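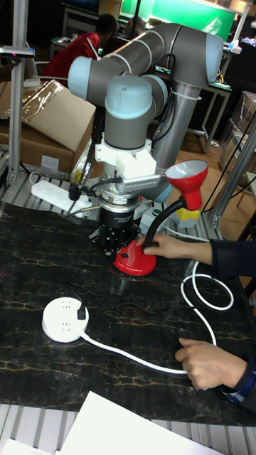
Ticket: Planner accepts grasp on cable while operator is in the workspace
Component: Kolidus planner / perception bridge
Reported by: Albane Pichon
Assigned to: Pylyp Moroz
Status: reopened

Albane Pichon, 09:40
Reopening. The release note says the cable tracker now "handles partial occlusion". I don't believe it. With the lamp task loaded, the estimated centreline jumps to the wrong stretch of cable as soon as a hand covers part of it. White cable, dark marbled top, so contrast is hardly the excuse. Planner takes the new line without complaint and sends a fresh grasp pose.

Pylyp Moroz, 10:15
Can't reproduce in replay. Ran the Ferrand recordings, 200 grasps, no jumps over the limit. Are you on the old calibration?

Albane Pichon, 10:22
No. And the Ferrand recordings have no hands in them, so I'm not sure what they are meant to prove.

Clotilde Maillard, 11:05
Looked at the logs. Tracker confidence stays high all the way through the jump, which bothers me more than the jump does. Pose age at the time of the grasp command was 800 ms. The planner is supposed to reject anything older than 24. Either the check is off or the timestamps are rewritten in the bridge. My money is on the bridge.

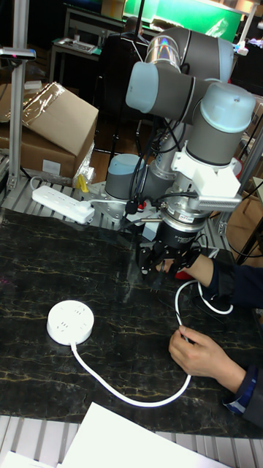 Fingers closed on the cable, lamp task, operator's hands in the workspace.

Pylyp Moroz, 13:30
That looks like a good grasp to me?

Albane Pichon, 13:41
The fingers are on the cable, yes. Now compare with the target pose in the log, which is about 20 mm off. Being on the cable doesn't tell me the software knew where the cable was. I'd also like to know why the hand mask made no difference to the plan with a hand just under the fingers.

Pylyp Moroz, 14:20
Clotilde is right about the bridge. It stamps messages on send, so every pose looks new. Patch is on branch Indar. The hand mask is published but the planner never subscribes to it in this config. Will fix in the same branch.

Kartini Pelupessy, 14:35
Please don't close this on a replay pass again. I want to see the stale pose check reject something on the real arm, at low speed, hands out, before anyone merges.

Albane Pichon, 16:10
Indar branch, first run: stale poses rejected, planner waits as it should. Centreline still jumps. Confidence still high. Leaving this open and splitting the timestamp bug into its own ticket.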